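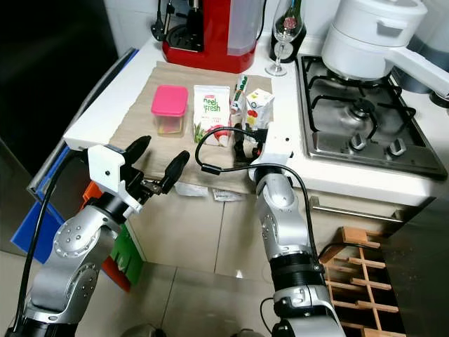
Calimlim wrote in last week that anyone putting two robot arms together at home should start with one, get it right, and add the other only when the first has earned it. Several readers agreed, and one added that a second arm is mostly a way to break things twice as fast. I have heard versions of this for as long as I have been coming to the shared workshop on Lonen Street, and I think it is bad advice for most of the people who get it.

The case for one arm is easy to state. It costs half as much. The wiring is simpler. If a joint stalls you know which one, and there is nothing nearby for the arm to hit except what you put there. My first build was a single arm and I spent $1484 on it, counting the power supply and a set of bearings I ordered in the wrong size and couldn't return. The second arm brought the project to a point where I stopped telling people at home what it cost.

But look at what people want these builds to do. They want help in the kitchen or at the bench. They want a carton put away, a lid taken off, a bag held open. Most of those are jobs for two hands. A single arm can pick up a box and set it down six inches to the left, and a lot of single-arm builds never get beyond that, for the plain reason that there isn't much else for them to do. The owner gets it working, moves the box a few dozen times, and puts the arm on a shelf. I know of three on shelves at Lonen Street right now, and one of them is mine.

The other problem is that a design for one arm doesn't turn into a design for two. I bolted my first base to the middle of a board, where anyone would put it. When the second arm came I had to move the first, drill new holes, make longer cables and throw out every position I had saved. The controller had room for one set of motors. The power supply ran out at the worst moment, with both shoulders lifting. None of this was hard, but all of it was work I had already done once, and it took up most of July.

So my advice is to plan for two from the first day, even if you can only buy one. Leave room on the base. Size the power supply for both. Pick a controller that can talk to the second arm when it arrives. Use the same gripper on each side, and make the mounting bracket something you can print again, as you will be printing it again.

Cables deserve more thought than they get. A joint that turns needs slack, and slack has to go somewhere. On one arm a loose loop is ugly. On two it is something for the other arm to catch. I have pulled a connector out this way more than once. I now run both arms through the full range of motion by hand, power off, and watch only the cables. It takes 12 minutes and I do it every time I change anything.

I also think people should get off the workbench sooner. A bench is flat and well lit, and everything on it was chosen by the builder. A kitchen counter has a burner on it, and glass, and things that belong to somebody else. Juice cartons come in several sizes and they change weight as they empty. A plastic tub with a lid is a different object from the same tub without one. You learn more from one shelf of groceries than from 96 identical wooden blocks, which was how many came in the practice kit I bought from Treltent. I used nearly all of them before I admitted they were teaching me about blocks.

Readers will say that two arms near a stove is a safety matter. It is. Keep the burners off, move the glass back, set the speed low, and keep a stop switch where you can reach it without leaning over anything. Those rules are the same for one arm. A single arm swinging wide will clear a counter perfectly well by itself.

Calimlim's strongest point was about money, and I don't have a full answer to it. Motors shipped from Asia have come down in price, but a pair of arms is still more than many people can put into a hobby. If that is where you are, build one. Put it on the left or right side of the board and leave the other side open.

By the Workshop Columnist
7/13/18

Related items
Sizing a power supply for small motors
Printed brackets that hold up
Letters: One arm or two?
What to look for in a used controller
Lonen Street workshop: new rules for shared benches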